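1/ Good morning from my kitchen table, where I have been babysitting a simulated gripper since before the coffee was ready. A few of you asked what "gathering demos" means day to day, so I'm going to ramble through it in a thread. Get comfortable, this one's long!

2/ The project is called Fasoleo. We want a policy that can pick up smooth, tapered things, the kind that slide away the second you squeeze them in the wrong spot. Before it can learn anything it needs examples, and for now the examples come from me, steering by hand in simulation, one grasp after another.

3/ Our target for June is 200 good episodes. As of last night we have 142. I say "good" because I throw plenty away, and I've gotten pickier as I go (sorry to past me, some of your early ones are going in the bin too).

4/ An episode starts with the arm up high and ends with the object lifted and held still for 2 seconds. In between, the part I care about most is the approach. If I rush it, the policy learns to rush it, and then I get to spend an evening watching my own bad habits played back to me.

5/ So I go in with the fingers wide and leave a gap on both sides of the object before I even think about closing. It feels slow and a bit fussy. I've grown fond of it, though, the way you get fond of parallel parking once you can do it.

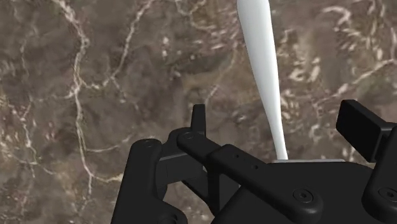

6/ On backgrounds! We swap the surface texture between batches, and the brown veined one is my favorite to look at and my least favorite to work over. All those pale streaks and blotches, and then a plain glossy white object on top. Good practice for the vision side, I keep telling myself.

7/ Noboru Tamura, who set up our Dunus scenes, talked me into varying the start pose a lot more than I wanted to. I grumbled for a whole afternoon. Then I looked over my first batch and saw I'd come in from nearly the same angle every single time, so, fine, Noboru, you get this one.

8/ Things I write in the notes for each episode: which texture, which object, whether I paused, whether I bumped anything. A bump doesn't mean it gets deleted. If I recovered cleanly I keep it and tag it, and I'm really glad we decided that early, before there were too many to go back through.

9/ My hands get tired after 14 or so in a row and I start closing too early. I stop there now, walk the dog, water the tomatoes, come back. If you're doing this kind of work, please take your breaks, your dataset will thank you and so will your wrists.

10/ Back to it after lunch with a new texture and a fresh pot of coffee. If you collect demos too, tell me how you decide what to throw out. I read all the replies, even the long ones (especially the long ones!).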